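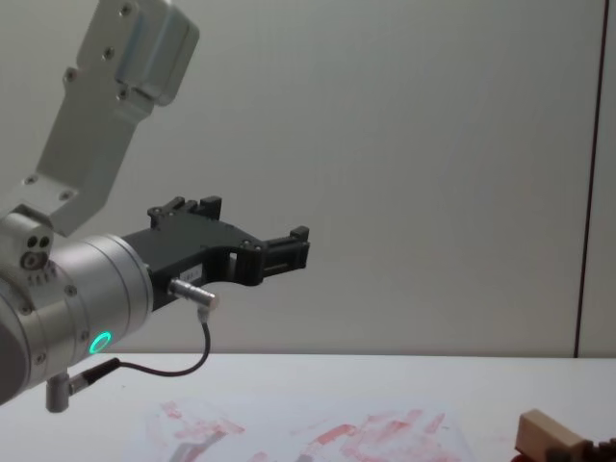
Gripper cable keeps unseating at the wrist – strain relief ideas?
Board: Maintenance and Setup

fdaher_cell2
Arm in the usual pose for the end of a shift, gripper open. My question is the thin black cable that runs from the silver plug under the gripper, loops back, and goes into the angled connector under the wrist. Every few days the controller loses the gripper, throws fault 282, and sits there looking pleased with itself. I push the plug at the wrist end, it comes back, I get called a genius, repeat.

The loop hangs free. I've been told to tape it, zip tie it, replace it and pray. Which one first?

ukitz
None of those first. Unscrew the collar, look at the pins, and tell us if one is bent. If you've been "pushing" a keyed connector for weeks I have a guess.

fdaher_cell2
Pins are straight. I checked with the power off and my glasses on. Collar was two full turns short of tight, though.

ukitz
Well, there's your genius.

Rhydian L
Collar yes, but I'd still do something about that loop. With the wrist low like that it doesn't have much room over the table. If any of your programs go lower and then roll the last joint, it's going to catch something eventually. We lost a cable that way on our Falo fixture and I got to write the report, all 7 pages of it.

Shorten the loop and clip it to the wrist.

shiuli_w
Please don't shorten it until you've run the last joint to both ends of its travel by hand. The slack is there for the rotation. I've replaced 6 of these cables and most of them were killed by somebody being tidy.

Rhydian L
I said shorten, I didn't say strangle.

shiuli_w
They all say that.

Eifion P
Does the green ring stay lit when it faults? Ours goes out if the arm itself has a problem. If it stays green I'd stop looking at the arm and stick to the cable and gripper. Check your own manual though, I don't know how yours is set up.

fdaher_cell2
Stays green the whole time. Very cheerful about it.

Eifion P
Cable side then. Swap in a known good one for a shift before you start clipping anything.

hapeta
Unrelated, but what happened to that table? It looks like somebody lost a fight with a marker.

fdaher_cell2
It was like that when I took over the cell. Alcohol doesn't touch it. I've stopped seeing it.

hapeta
Try a melamine sponge on a corner. Might take the shine off.

ukitz
Can we keep the housekeeping in the housekeeping board.

fdaher_cell2
Update. Did it in this order:

Parked the arm, powered down, took the cable off at both ends. Wiped the contacts. Put it back with both collars done up all the way, finger tight. Powered up, jogged the last joint slowly to each limit and watched the loop. At one end it has barely any slack left, so Shiuli wins and I'm leaving the length alone. Added one soft hook-and-loop strap near the wrist end so the plug doesn't take the weight. Put a paint mark across each collar so I can see if it starts backing off.

No 282 since March. The spare cable is still in its bag.

Rhydian L
One strap is a clip with better manners. I'll take half the credit.

shiuli_w
You can have the strap. Check the paint marks every week anyway, fdaher. Ours crept back after we changed to a heavier part.

ukitz
Marking as solved. The sponge discussion has been moved.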